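Pre-use checklist: hand-held gripper station, Vedell workshop
24 Aug 2026
14 shares | 4 comments

Scope: can a machine take over table clearing and box sorting at this bench yet? Inspected before the next block of demonstrations. Checked by Piret Sproģis.

1. Finger pads seated, two screw holes on top of each pad – OK
Comment: fabric facing has a loose edge on each pad. Trim or re-glue before thin items (cards, lids) are tried again.

2. Linkage bushings – OK
Comment: no play felt by hand. Next check at 400 cycles.

3. Fingers close evenly – OK

4. Tabletop clear of grit and tape residue – OK
Comment: small dark scuffs left of the box. Cosmetic. Leave them.

5. Box and tray within reach – OK
Comment: tray goes back to the same place after each run. The Fluneo policy still fails if it moves more than a hand's width.

6. Floor tape stuck down, no lifted corners – OK

7. Emergency stop on the Okau arm – NOT CHECKED
Comment: arm is in the other bay. Do not run unattended until signed.

Result: pass for hand-held work, hold for autonomous work. After nearly 2,000 demonstrations the arm can put away rigid items. It still drops cloth and anything floppy, so a person finishes those.

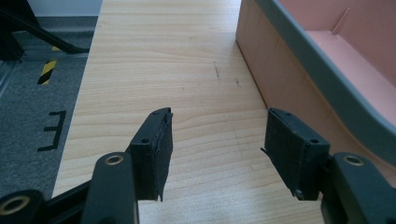 Rätsep: I'd hold off on calling the rigid items done. Ours managed cups for weeks and then we bought different cups. Try 2 new shapes before you sign item 7.

Related
Bench lighting checklist
Okau arm: monthly stop test
Folding towels by machine, second attempt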